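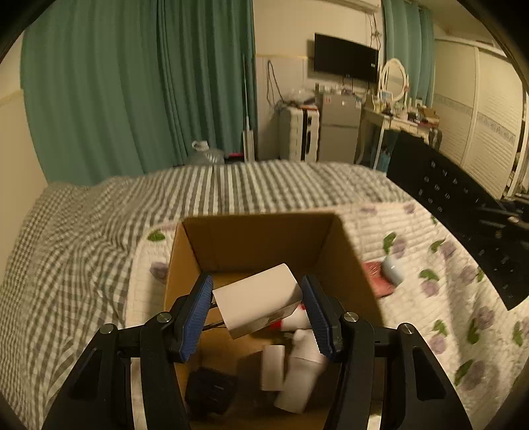
Mixed-contents boxes fail on weight distribution more often than on volume. The carton I am using for the bedroom odds and ends is plain brown cardboard, open-topped, and packed on the bed to keep the work at a sensible height. It already holds a white plastic bottle lying on its side, a short white cup, a black square object down in the corner and something with a red band, with a white card going in on top. A small white mug is still out on the flowered blanket. Mugs travel badly on their sides, so it will go in upright, wrapped once in a tea towel.

My working rule is to keep a box of this type under 2,000 g if it will be carried with one arm, which mine generally are, because the stairs at Hollis need the other hand for the rail. The empty carton accounts for a fair part of that. I weighed the last one at 1,958 g on the kitchen scales after taping, so there is very little slack.

Tape is the 60 m roll from Ristari. One strip along the bottom seam, one across each end. I tried the Clevholm paper tape in November and it lifted at the corners overnight in the cold hall.

Labels go on the short side, at the top left. Bottles get their caps tightened and a freezer bag each. The quilts are packed last, in the big zip bags, and the curtains stay up until the morning of the move.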